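Clearing the long table at Hudeck
19 April 2018

The owner of Hudeck, a shared workroom in Ludosmont, does the tidying herself. She tried paying a cleaning firm for the first winter and stopped in December.

"They did the floors well," she says. "They didn't touch the tables, and quite right too. They couldn't know what was rubbish and what was somebody's work."

The room is let by the desk to 17 members. Most of them have a fixed place, but the long brown table by the whiteboard belongs to everyone, and it is the one that fills up. People leave boxes on it, and mugs, and notebooks they mean to come back for. Her rule is that anything can stay on the table until the end of the afternoon. After that it goes on a shelf in the passage for 7 days.

She starts with whatever has held food or drink. "Mugs first, then dishes, then anything with a lid. You'd be surprised what gets left under a lid." Paper comes next. She closes notebooks without reading them and puts them in one pile with the spines facing the same way. Cables she leaves until last.

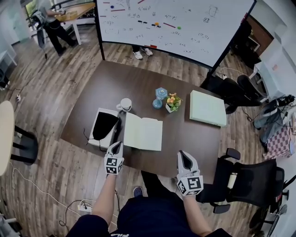 Boxes are the part she finds hardest. Members keep the packaging from things they have bought in case they need to send them back, and a box with something still in it can't be flattened. She asks people to write their name on the underside. Few do. "I open it, I look, I shut it again. If I don't know whose it is, it goes on the shelf like everything else."

The shelving came from Joubert, a shop-fitting business that was closing down, and cost her 590 with delivery. The table was already in the building when she took the lease. She has thought about replacing it with two smaller ones, and had a price of 3000 from Brudance for a matching pair, but decided against it.

"With two tables you get two heaps," she says.

The plants stay where they are. She likes a flower on a work table and waters the pots herself, a little at a time, with whatever is left in the kettle once it has cooled. The whiteboard is left alone as well. It was meant for bookings, and members draw on it instead. She wipes it when there is no space left to write a message, and she gives a day's warning first.

Asked how long the whole job takes, she says it depends on the cables. Power strips have to be on the floor because the wall sockets are too far from the table, and she would like to have sockets put in underneath it. The landlord has said he will think about it. Until then she winds up the loose leads each evening and hangs them on a hook by the door, where members can collect them in the morning.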